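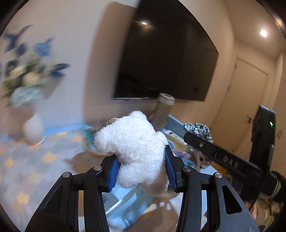 Boyang Peng wrote on Monday:

> Hi all. Question for the people who do the long pile ones. I've got a
> white bear, shaggy, my aunt's, gone the colour of weak tea all over and
> properly matted under the arms. Face is stitched so no glass eyes to
> worry about. Growler doesn't work, never has in my lifetime. Three
> things:
>
> 1. Can it go in the machine if I put it in a pillowcase? Sister says
> yes, internet says both.
> 2. Is it worth unpicking the back seam and taking the stuffing out
> first? It's that crumbly straw sort in the head, I think, and something
> softer in the body.
> 3. Has anybody used the Hultora wool wash on synthetic fur? The bottle
> only talks about jumpers.
>
> Not in a rush, but would like it done by October for her birthday.
> Thanks. Boyang

4 min read

Typing this on a lunch break so excuse the state of it.

Right. Machine: no. Not with straw in the head. Pillowcase makes no odds, it's the soaking that does it, the straw swells and then goes to a sort of porridge and you never get it out of the nose. I did this to a rabbit years back. It smelt of pond until I gave up and emptied him completely. If it was foam or polyester all through I'd say go on, cool wash, gentle spin, fine. But you've said crumbly and I beleive you.

Press the head hard near your ear. Crunch = straw. Squeak or nothing = something newer. Do that before you do anything else, please, as half the advice below depends on it.

Unpicking. Yes, I would, and go in at the back seam, lower half, where somebody's hand closed it up in the first place. Look for the seam that's a bit wonky. Photograph it before you cut a single stitch. Cut every third or fourth one and pull the thread out, don't go along it with the pointy scissors like you're opening a parcel. Body stuffing out into a bag. Keep the lot, even if it looks vile, you want it for weight if nothing else. My last one came to 204 grams of kapok and I put back the same weight of new and he sat just as he used to. The one before that I guessed and he's been on his back ever since.

Growler will be in the belly somewhere, a tin or a card tube. Take it out, wrap it in a hanky, don't get it wet. They're sometimes only stuck. Tip it over gently a few times and see. If the bellows has split it's a job for later or for never.

Leave the head stuffed. Really. Getting the shape of a face back is miserable work and your aunt will notice. Clean the head on the surface only, foam not water:

- small squirt of wool wash in a bowl, bit of lukewarm water, whisk it till there's a good froth
- pick up froth on a baby toothbrush, froth only, leave the water in the bowl
- work in little circles, wipe off with a white flannel wrung nearly dry
- do a patch, stop, let it dry, look at it in daylight

Test on the bottom of a foot first. Old fur backings can be rotten and you won't know until the tuft comes off on the brush. If it does come off, stop altogether and write back here, there are things to try with a net lining but not in an email at ten to one.

Hultora. I've used it on synthetic, it was fine, rinses out well, smells a bit of pears. Less than the bottle says, a lot less. Not used it on mohair so can't speak to that. Whoever it was in Dirkside who swore by the powder version, are you still on here? I never got on with it, left a bloom on the dark ones, might not matter on white.

NO bleach. No whitening anything. I know it's tempting with a white bear. It goes yellow again and takes the backing with it. Weak tea may be partly just what it is now, and you'll get it to milky tea which is honestly nicer than it sounds.

Body skin, once empty, can have a proper dip in the sink. Swish, don't rub. Rinse till clear. Roll in a towel and lean on it. Then dry flat on a rack, turning, 72 hours minimum, somewhere with air moving. Not the radiator. I know it'll feel dry the next morning, the seams won't be. The head's attached of course so prop it up on an upturned jar clear of the wet, bit of a faff, do it over a weekend when you can keep an eye.

Mats under the arms: comb when DRY and before the wash. Metal dog comb, wide end, start at the tips and go back towards the skin with your other hand pinching the fur at the base. If a mat won't shift after ten minutes, snip into it lengthways, not across, and tease. When it's all done and dry, a pet slicker brush very lightly, away from the face.

Thread for closing up, I get mine from Eltusov, extra strong, the ecru not the white. White shows. Ladder stitch, pull up every few stitches.

Somebody asked off list about the Jiang stuffing sticks, yes they're worth it, no a wooden spoon handle isn't the same but it'll do for one bear.

Also, and this is for everyone, can people please trim the bottom of the digests when replying. The last one reached me at 584 lines and most of it was the same message about squeakers.

Boyang, shout if the crunch test says straw all the way down, diferent approach then. And write down what you put back inside and tuck the note in your sewing box, whoever opens him next will be glad of it.

Got to run, phone's going.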